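Handheld grippers for cloth: does "messy bed" data beat "clean table" data?

Forum: Manipulation & Learning > Data collection
Thread started in February

threadcount_tess
Hi all, long-time reader, first real post. I've been working on a two-handed clothes folding policy and I want to run a result past people before I get too excited about it (okay, I'm already a bit excited).

The short version. We collected demonstrations with a pair of handheld grippers, one in each hand, each with its own wrist-view fisheye. Same task everywhere: take dark clothes that are lying on a surface, straighten them, fold them. One set was recorded in our lab on a plain gray table. The other set was recorded in ordinary bedrooms, on whatever bedding was already there. We had 694 demos after cleanup, and we trained on 400 from each condition in turn, with some overlap in the people but none in the rooms. Well, almost – 400 plus 400 is obviously more than 694, so before anyone jumps on me: 106 demos are a "mixed" chunk (lab table with a printed blanket thrown over it) that went into both runs.

Test was on the robot, 102 trials per policy, on three surfaces neither policy had seen. The bedroom policy finished 61 of them. The table policy did so badly on anything with a pattern that I stopped enjoying the afternoon.

Here is the sort of view the bedroom policy learns from:
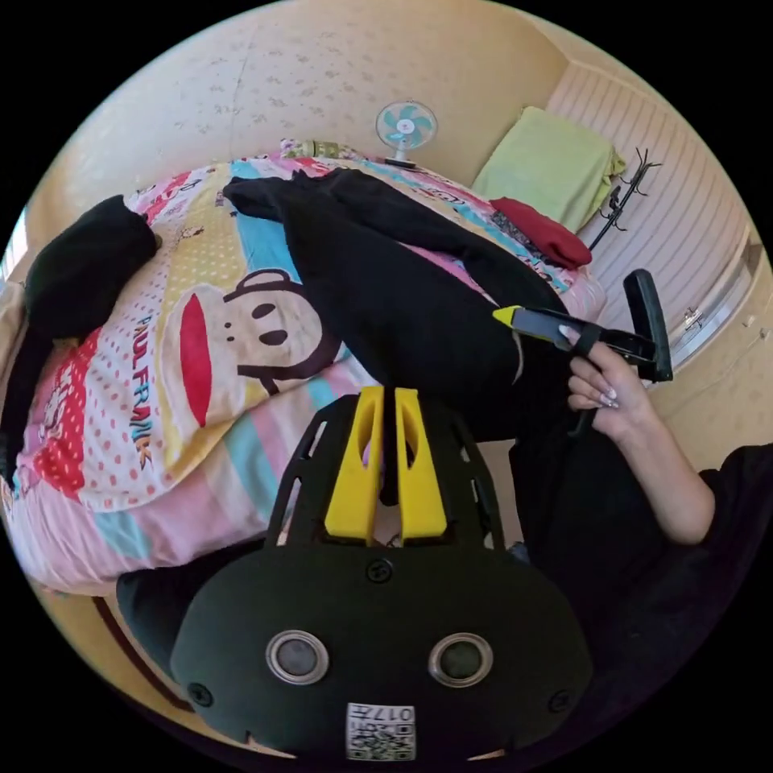
Left-side view, black clothes on the Paul Frank comforter, second gripper coming in from the right.

My colleague Feven Birhane set up the bedroom collection and she was very firm that people should not tidy first or swap the covers. I argued with her about it for a week, because I thought stripes and polka dots and a giant monkey face would drown out the clothes. I'd like to hear if anybody else has seen this go the same way, or the other way!

latticework
Nice, thanks for posting numbers. My first question is the boring one. How many different bedrooms? If it's four rooms with lots of demos in each, then I'd guess you're measuring "people were more relaxed and did longer demos at home" as much as you're measuring backgrounds.

threadcount_tess
Fair. I don't want to give the room count until I've checked the sheet, because two of the recordings got filed under the wrong home. More than four. And yes, the bedroom demos do run longer. I haven't matched them on length yet and I should.

Curno_bench
I'm going to be the grump. 106 shared demos out of 400 is more than a quarter of each training set. And the shared ones have a printed blanket in them! So your "table" policy already saw patterned fabric and still fell over on patterned fabric. That makes me think something else is going on with the table runs. Camera height? Lighting? Did the lab people hold the grippers differently?

If I got this as a paper I would ask for a clean split before I read any further.

threadcount_tess
I knew the overlap would come back to bite me, haha. It was there so both sets would be the same size and I didn't have to throw away bedroom data that had cost people their evenings. A clean split is running now: 294 against 294, which is what's left when you take the mixed chunk out and cut the rest in half.

On how they held them: yes, I think so. In the lab you stand at a table that's a nice height. With a bed you lean, you reach over, you get your own sleeves and clothes into the view. There's a lot of black clothing on black clothing in some of those episodes. I was ready to toss them.

mopane
Please don't toss them. We did that on a towel project, dropped every episode where the person's body took up a big part of the view, and the policy got worse. Our best guess was that those were also the episodes with the big reaches. So by dropping "ugly" views we dropped all the far-side grasps without noticing.

Also, the black-on-black thing is a feature if your robot arm is dark. Ours is.

latticework
Seconding mopane. Although I'd mask the operator's body in training and see if it changes anything. If it doesn't, great, you've answered a reviewer.

Curno_bench
Masking in a fisheye view with sleeves and trousers in the same color is going to eat your target object. Have fun with that.

latticework
Sure, I said try it, I didn't say it would be fun.

jussara_m
Hello, Jussara Mendonça, I'm on the same project as Tess and do the alignment between the two grippers, so I can answer some of this. Speaking only for the data side.

The two views are recorded together and then lined up afterward. The relative pose between the hands matters far more for cloth than it did for our earlier single-hand work. When one hand pins and the other pulls, a small error gives you slack where there should be tension. In the table set, the pose tracking had very little to grab on to: gray top, white walls. In the bedroom set it has wallpaper, prints, edges, all kinds of things. I believe a good part of Tess's gap is simply that the bedroom trajectories are cleaner. The policy may not care about the pattern at all.

We disagree about this in the office too, so you're not seeing a united front.

threadcount_tess
We really do disagree, and she's probably going to win. But if it's only tracking then the mixed chunk (printed blanket, lab room) ought to look good on Jussara's error measure, and last time I looked it was in between.

Curno_bench
"In between" is what her theory predicts, isn't it? Blanket gives you texture low in the view, the blank walls are still blank.

threadcount_tess
...okay, yes. Point to you.

provance_dan
Jumping in from the hobby side, I built a pair of handheld grippers from the Choi plans last year and my tracking is awful in my hallway and lovely in my kid's room. No science, just agreeing with Jussara. What do you do about the second gripper showing up in the first one's view? Mine confuses everything downstream.

jussara_m
We leave it in. At run time the robot's other gripper will be in view as well, and the policy should know where it tends to be. What we do check is that the other tool is visible for at least part of each episode, which gives us something to test the alignment against. Bright fingertips help a lot. When I go through episodes by hand I'm mostly looking at the yellow tip of the other gripper and asking if it's where the numbers say it is.

For the bedroom Tess showed, this is the kind of moment I like for that check. You have the other tool's tip and its upright handle in the same view, and the long black strip of cloth running down the quilt toward the near fingers:

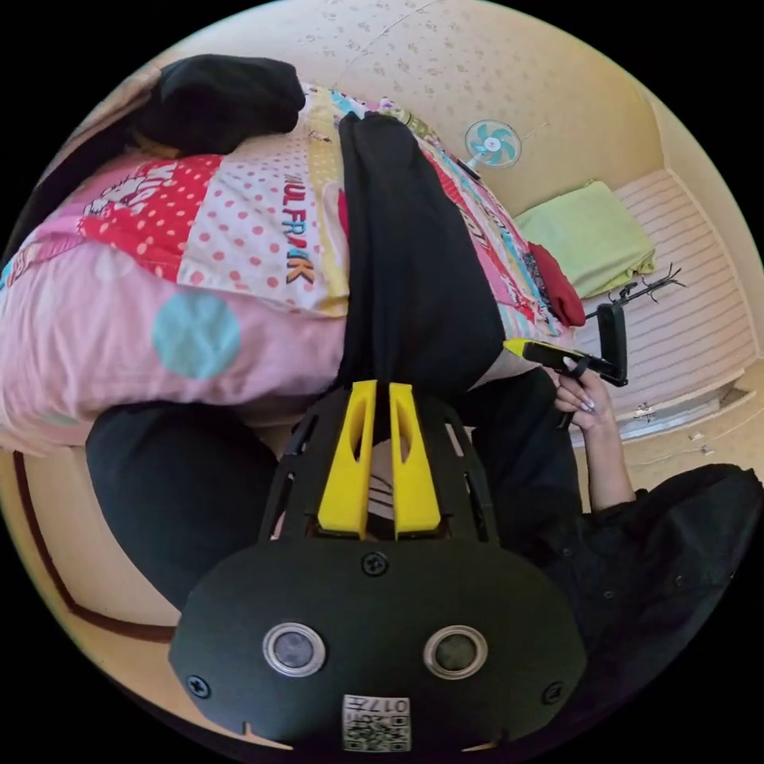 Update: clean split results

threadcount_tess
Back with the new runs, as promised. I'm keeping it short because I have to catch the bus to the Valotville site at 4:30.

With the mixed chunk out of both sets, the bedroom policy is still ahead. The gap got smaller. The bedroom one dropped a little, and the table one came up, which I did not see coming. So the printed blanket episodes were hurting the table policy?? I went through a handful and found that the blanket slides on the table when you pull the clothes, and people stop to fix it. A policy that learns to fuss with the blanket is going to waste a lot of moves. On the beds, the covers mostly stay put under the clothes.

So Curno_bench, you were right that the shared chunk was a problem, just for a different reason.

I also matched the two sets on episode length, for latticework. It made no difference I'd bet on.

Curno_bench
I'll take it. I'd still want the tracking question settled before you put "backgrounds" in a title. Take the bedroom set, add noise to the poses until it's as bad as the table set, retrain.

jussara_m
That one is next on the list, I've already got the noise levels from the table recordings. Feven thinks the gap will hold. I think it'll mostly close.

mopane
Could you report far-side grasps separately when you do? That's where ours went wrong, and an average over everything would have hidden it.

threadcount_tess
Yes! Good idea, I have to relabel a few trials for that but it's an evening's work. I'll post it in here under the same thread.

provance_dan
Following. Also going to stop recording in my hallway.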